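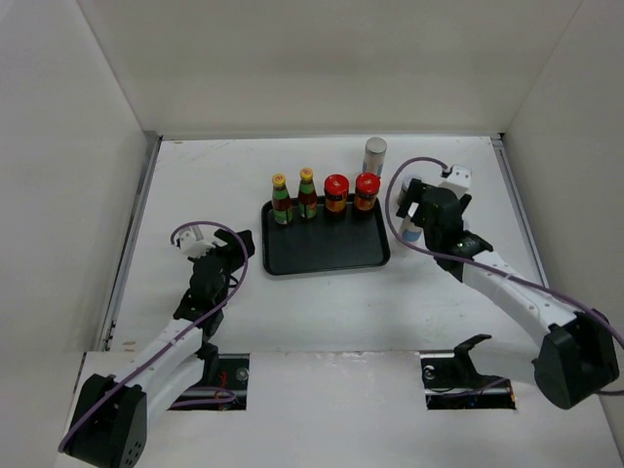 Keep the Sauces on a Tray

Most advice about tidy kitchens is about drawers and cabinets. I want to argue for something smaller. The bottles and jars you use every day should stay out, and they should stay out on a tray. A plain black one with rounded corners and a low rim will do the job.

I grew up in a house where the condiments lived in a cabinet over the stove. Every evening somebody opened it, took out the chili sauce, took out the soy sauce, and set them on the table. After dinner it all went back. In practice half of it went back. The rest stayed wherever it had been used, and by Friday there were sticky rings on the counter and two open jars of the same relish.

My sister-in-law in Jorgate does it the other way. Her bottles stand on a tray at the end of the counter, and at meals the tray goes to the table. She picks up one thing instead of six. When she wipes the counter, she lifts the tray, wipes, and sets it down again. I have watched her do this while talking on the phone.

The usual objection is that things left out look messy. I think that depends on what is under them. Four containers standing on bare counter look like something left behind after cooking. Stand the same four in a line along the back of a tray and they look put away. The rim does most of the work. It shows where the condiments stop and the rest of the kitchen starts.

A row at the back also leaves the front free, and I would keep it free. That space is for a spoon, a small dish, or the lid you just took off. People see an open stretch of tray and want to fill it, first with the salt, then with vitamins, then with mail. Once the mail is on it, the tray is finished as a tray.
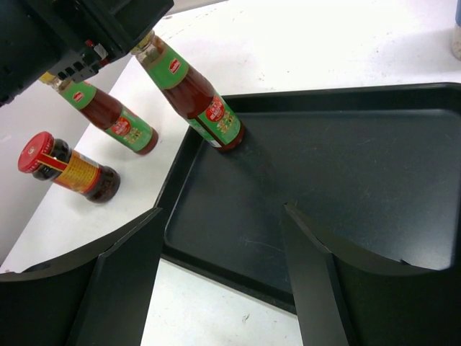 By Hanane Abdel Hamid
Sep 8, 2020

A word about scratches. Black trays show them, and a tray that gets used will collect fine pale lines and little specks all over the flat part. I don't mind. Glass bottles get slid around, and I would sooner have the marks on a tray than on a countertop. My own counter has 1,208 dollars' worth of stone on it, installed one December, and I had put a mark in it before New Year's. The tray came from Venholm and costs far less to replace.

Size matters more than people expect. I started with one that was too small, and anything that didn't fit ended up standing right behind it. A tall can would sit back there for weeks, neither on the tray nor in the cabinet. The small tray had seemed sensible in the store. The larger one holds a row of bottles and jars with room in front, and it still fits through the gap between the toaster and the wall.

I should say what does not belong on it. Oil does not, at least in my kitchen, where the sun comes in over the sink. Anything whose label says to refrigerate after opening goes in the refrigerator, tray or no tray. What is left for most people is a few sauces and a jar or two with a good lid.

As for order, I put the tall bottles at one end and the short jars at the other, with the labels facing out. Two bottles of the same sauce stand next to each other so I can see which one is open. My husband ignores this and puts things back wherever there is room — and because there is a rim, he still gets them on the tray. That is good enough for me.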